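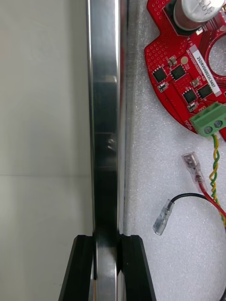

Gripper closes on the profile but the bar slips during the lift

Posted in: Cell set-up and maintenance
Posted by: Skekbridge Training Workshop

We should be grateful for advice on a small handling cell which our workshop has used for teaching since September. The robot has a two-finger gripper with black fingers and a camera at the wrist. Its task is to take hold of an upright polished metal bar, lift it clear and set it down in a rack. A circuit board with its wiring is kept on white foam directly beside the bar, and this limits the room available for the right-hand finger.

The fingers close on both sides of the bar as intended. On some lifts, however, the bar slides downwards before the arm has finished its upward move. The closing force has been raised twice without a lasting improvement. The camera also reports the edge of the bar in slightly different places from one cycle to the next, although the bar itself is held in a fixed seat.

We should like to know whether the fingers ought to be replaced, or whether the fault is more likely to lie in the settings. The log for our last trial shows 184 cycles, of which 14 ended in a slip.

Celina Duda
Posted Jun 25, 2026

Please do not raise the closing force any further until the finger faces have been examined. Polished metal offers very little grip, and a thin film of oil or polish is enough to produce the fault described. The following order of work is recommended.

Stop the cell, isolate it and move the arm to its service position by the method given in the manual. Clean the inner faces of both fingers and the bar with a lint-free cloth and a cleaner approved for the finger material. Allow everything to dry. Inspect the inner faces under a good light for glazing or uneven wear. If one face is worn and the other is not, the fingers are probably off centre to the bar, and the grip position should be taught again before new fingers are fitted.

Then run the lift at low speed. If the bar holds at low speed and slips at full speed, reduce the acceleration of the first upward move and leave the force as it is.

As regards the camera, a bright bar carries long vertical reflections, and the software may be choosing one of these as the edge. Fit a diffuser to the lamp – or move the lamp to one side – and then repeat the edge teaching. The red board and its loose leads should be taken out of the camera's search area, and preferably off the foam altogether while the arm is moving. An open spade connector is easily caught by a passing finger.

Vastia

We had the same trouble and fitted rubber pads. No slips afterwards.

Flultden Maintenance Office

Rubber pads may well help, but they add thickness to each finger. The open and closed positions must be set again after fitting, and the clearance on the board side should be checked by hand at low speed before automatic running is resumed. In our own cell the pads are inspected every 800 cycles and replaced as a pair.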